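Ouverture du nouvel atelier Flirkari dans l'ancienne filature : qui y va dimanche ?

Forum > Vie de quartier > Sorties et culture

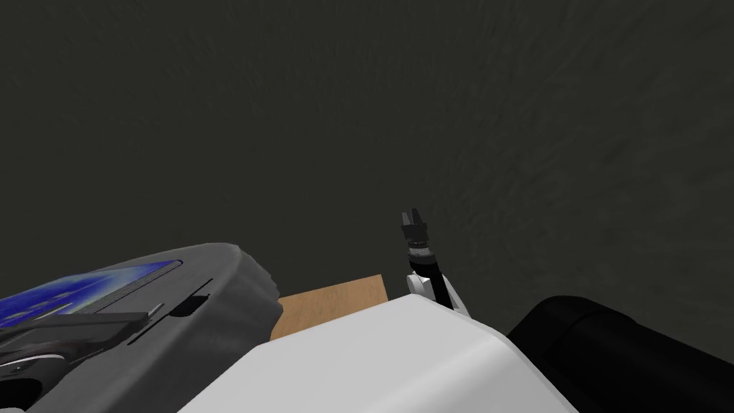

Image de synthèse : bras articulé blanc, pince noire, fond gris foncé.

maribel_du_quai
Bonjour à toutes et à tous ! Je me permets d'ouvrir un sujet parce que je n'ai rien vu passer ici. L'école d'art Flirkari inaugure dimanche son annexe dans l'ancienne filature Lynch, celle dont on voyait les fenêtres murées depuis l'arrêt du bus (j'y passais tous les matins quand je travaillais encore, ça me fait quelque chose). Portes ouvertes de 11 h à 19 h, entrée libre, gravure pour les enfants, concert en fin d'après-midi et, si j'ai bien lu, 65 artistes qui exposent. Qui serait partant pour y aller ensemble ?

Gédéon74
Partant pour le concert, moins pour le reste. Je vais faire mon grognon, pardon d'avance, mais 1328 mètres carrés pour une école privée alors que la bibliothèque de Stoststead ferme le mercredi, ça me reste un peu en travers. On nous parle de « lieu ouvert au quartier » et ensuite il faut une carte d'adhérent pour pousser la porte.

lulu-pastel
Bonjour Gédéon, je comprends, mais la carte ne concerne que les ateliers encadrés. La galerie du rez-de-chaussée sera gratuite toute l'année, c'est écrit sur le dépliant que j'ai pris à la boulangerie. Et franchement, un four à céramique accessible sans faire une heure de route, j'en rêve depuis que j'ai repris la terre ! J'ai trois bols crus qui attendent sur mon frigo depuis l'automne et mon mari commence à me les désigner du menton.

Gédéon74
Gratuite toute l'année, d'accord, je retire la moitié de ma mauvaise humeur. Pour l'autre moitié : quelqu'un sait combien la commune a mis ?

henrique.bastos
Bonjour, Henrique Bastos, j'enseigne la sérigraphie à Flirkari, alors prenez ce que je dis en sachant d'où je parle. La commune loue le bâtiment à l'école, elle n'a pas payé les travaux. Il y a eu une souscription, avec plus de 800 donateurs, beaucoup pour dix ou vingt euros, et la fondation Femow a complété. Pour les habitants, l'adhésion sera à tarif réduit et les deux premières séances sont offertes. Et venez me voir au premier étage dimanche, je tirerai des affiches avec qui veut. Prévoyez un vieux tablier, l'encre part très mal, ma femme vous le confirmera.

maribel_du_quai
Oh merci Henrique, c'est gentil de passer par ici ! Est-ce qu'il y a un ascenseur ? Je viendrais avec ma mère, qui marche bien mais qui n'aime plus les escaliers.

henrique.bastos
Oui, au fond de la cour à gauche. Il est lent mais il monte.

tonton_riflard
Je suis de l'avis de Gédéon sur le principe. On a déjà eu la grande fête du centre culturel, 1000 personnes le premier jour, et en mars il n'y avait plus qu'un club de scrabble (que je salue, j'en fais partie). J'attends de voir le programme de l'an prochain avant d'applaudir. Et où est-ce qu'on se gare ?

lulu-pastel
Derrière le gymnase, tonton, et ensuite cinq minutes à pied par le canal. C'est la plus jolie arrivée, en plus.

Gédéon74
Bon. Je viendrai, et je ferai une affiche, tiens. Mais je garde mon avis sur la bibliothèque.

maribel_du_quai
Tu as bien raison de le garder ! Alors on dit 14 h 30 devant le grand portail ? J'apporte un gâteau aux noix, dites-moi si quelqu'un est allergique.

tonton_riflard
Pas allergique. 14 h 30, noté.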